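The Play Kitchen Is Ready for the Cold Months
Rorkeden Family House newsletter, 2021-10-09

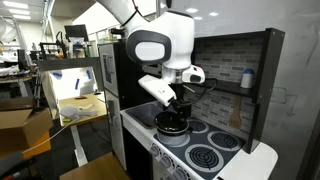
One mother wrote to us after the September letter that she would like to see fewer toys in the kitchen corner, and better ones, because at home her son plays all afternoon with one pot and one spoon, but in our house he only empties the baskets on the floor and goes away. We read her message aloud at our monthly meeting. Several people nodded, and one father answered that his daughter loves exactly the emptying. So we did not agree completely, but we decided to try with less.

First the sorting. In the last two years many families gave us things for the play kitchen, and we are thankful for every bag. But a bag of plastic food is quickly mixed with another bag of plastic food, and at the end we had 53 pieces of fruit and vegetables in one box, and so many small cups that they did not fit anywhere. We put everything on a blanket and looked at each piece. What was cracked went away. What had a sticker that could be pulled off and eaten went away too. The rest we divided in two parts. One part is on the shelves in the playroom now, and the other part waits in the cupboard in the hall. After the winter holidays we will change them.

The stove and the sink stay where the children know them. We talked about turning the kitchen to face the window, but then the tall refrigerator would stand in the way of the radiator, and the little ones like to open and close its doors very much. It is good that it has enough free floor in front of it. Please do not push the book boxes there when you clean up, also not for five minutes.

For cooking there are now only a few pots. The small one with the black inside is the favorite, and it is wanted by everybody at the same time. Some parents asked if we can buy a second one of the same kind. We looked in the Fedel catalog and in the shop of Szewczyk near the station, and both have small pots, but not the same size, and a pot that is too big covers two burners and then there is a discussion between the cooks. We will ask again before Christmas. If you have a small one at home with a smooth edge and a handle that does not turn, we would be happy to have it.

The wooden spatula has its place hanging under the shelf. Please hang it back there after playing. It was found in the sandbox two times in September, and sand in the wood is not easy to wash out. The white container with the blue lid belongs on the shelf, on the right side, and we ask you to close the lid well before you put it up.

Now something about washing. Plastic pieces can go in the basin in the adult kitchen, with warm water and a little dish soap. Wooden pieces only with a damp cloth, and then they must lie on a towel until they are dry, not on the radiator. The cooktop and the white counter can be wiped with the same cloth. Please do not use the strong spray from the bathroom, it makes the printed rings on the burners pale, and the knobs become sticky from it. For the corners between the knobs an old toothbrush works very well. It lies in the yellow cup next to the adult sink, and it is only for this.

Some of you asked about the sink in the play kitchen and if the children may have real water in it. We said no for the inside. In summer, in the yard, we can bring out the big tubs and everybody can pour as much as they like. Inside, the children can wash the dishes with a dry sponge, and most of them do it with great seriousness.

The Flimano shop on the corner gave us a box of empty packages, from tea, rice and noodles, for the refrigerator and the counter. Thank you very much! They are made of thin cardboard and will not live long, so we are glad for more. Please bring only clean and empty packages, without glass and without metal edges, and nothing that had nuts in it.

We also have 200 paper circles left over from the autumn party, and the children in the older group want to draw pizzas and pancakes on them. Crayons are on the low table. When a pizza is finished it can go in the stove corner or go home, as the child wants.

The playroom is open in the mornings as before, and the rule about outdoor shoes is also as before. If you find a piece of the play kitchen in your stroller or in a coat pocket, just put it in the basket by the door. We are still looking for the green pepper and one half of the wooden egg.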